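Keeping a Shared Washroom Counter in Order
Student project report, second-year course in Interior Care and Accommodation Services
Group: Perrine Baudry, Hậu Thái, Noémie Riviere
Supervisor: Clotilde Besson
Handed in 4/16/24

1. Background

Our group was asked to choose one surface in a guest building and write a working method for keeping it tidy. We chose the washroom counter at Nanport, a guest house with 8 bedrooms. The course handbook covers beds, floors and glass in some detail but has only one page on counters, and that page is mostly about which cleaning product to use. It does not say much about what to do with the things guests leave out.

Quentin Bouvier, who manages Nanport, let us use the ground-floor bathroom outside guest hours. He asked for a method that would fit on a single card and that new staff could follow without a supervisor standing next to them. We also looked at the counters in a second house, Pichon, for comparison, but Pichon has small ceramic basins with almost no shelf space around them, so most of what we write here applies to Nanport.

2. Aims

We wanted to find out which items on the counter take the most time to deal with, where each item should go, and in what order the work should be done. We did not set out to compare cleaning products. All the wiping was done with the same Gavora surface cleaner and the same type of cloth.

3. The counter

The counter is a long beige-brown marble top that curves outward at the front. The sink is a white oval set under the stone, and the tap stands behind it against the backsplash. A large mirror is fixed above. There is a green plant at the far left end, which we left in position throughout.

The shape matters for tidying. A straight counter has a clear line to work along, but on this one the deepest part is in the middle, and small items pushed to the back there are hard to reach. Marble also needs some care. Toothpaste left on it should be wiped off early, and anything acidic should be kept away from it altogether. Our first draft of the card said to use diluted vinegar on the tap, and Clotilde Besson had us take that out.

4. Items and how we sorted them

We put the usual items into groups before writing any instructions. House items stay on the counter and go back to a fixed place: soap, a dish, the plant. Guest items are never thrown away, even when they look finished, and are lined up together on one side. Packaging is the third group and it caused the most discussion. A torn carton is plainly rubbish when it is empty, but travel-size toothpaste is often left half in its box, and in our first attempt Hậu put a box in the bin with the tube still in it. After that we added a line to the card telling staff to open every carton and look inside.

Toothpaste tubes turned out to need a rule of their own. A full-size tube lying at an angle takes up more of the counter than it seems to, and its cap end tends to be the sticky end. We tried standing tubes in a cup, which looked neat, but short travel tubes dropped out of sight. Laying them side by side, parallel to the backsplash, worked better for both sizes. 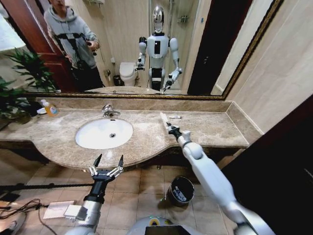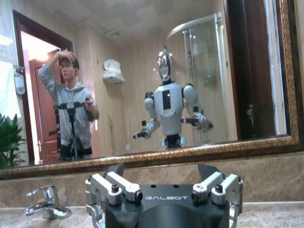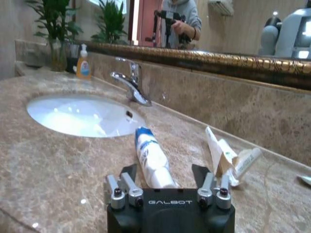 Figure 1. The marble counter at Nanport. The third picture shows a toothpaste tube with a torn carton and a small tube beside it.

5. Method

The steps on the final card are as follows.

Look over the whole counter before touching anything.
Move guest items to the right-hand side, keeping them in the order they were found.
Open cartons and check them. Take out tubes and put empty cartons in the wastebasket.
Wipe the left side from the plant to the sink, then the sink, then the tap.
Bring guest items across to the clean side and wipe the right.
Lay tubes flat and parallel to the backsplash, caps facing the same way.
Put the soap back to the left of the tap, with the dish next to it.
Dry the base of the tap and the front edge of the counter.
Check the lower part of the mirror for splashes and go over it with a dry cloth.

Noémie timed the trials and Perrine kept the notes. We carried out 40 trials in total, with the items set out differently each time. In 2 of them we had to start again after items were wiped around instead of moved.

6. Results

Moving and sorting took longer than wiping in nearly all the trials. This surprised us, as we had expected the tap and sink to be the slow part. Cartons were the slowest single item, mainly due to the checking step. We kept the step anyway, as the alternative is throwing out something that belongs to a guest.

Working from left to right suited the room. The trials where we began in the middle at the sink were untidy, with water carried on to parts of the counter that had already been dried.

The backsplash was missed more often than any other part. It is the same sort of stone as the counter and splashes on it are hard to see from straight ahead. Bending down slightly and looking along it helps.

7. Problems and limits

All the trials were in one bathroom and we set out the items ourselves. Real guests leave things we did not include, such as razors, contact lens cases and jewellery. Quentin Bouvier said that jewellery should not be moved at all and has his own instructions for it, so we left it off the card.

We also had only one kind of cloth. The Cernari cloths the house normally uses were out of stock, and staff told us they leave fewer marks on the tap. The drying step may be quicker with them.

8. Further work

The card will be tried by staff at Nanport until July, and Perrine will collect their comments. We would like to test a shallow tray for guest items, which could be lifted off in one go, provided it has soft feet that do not scratch the marble. A shorter version of the card for Pichon is in draft.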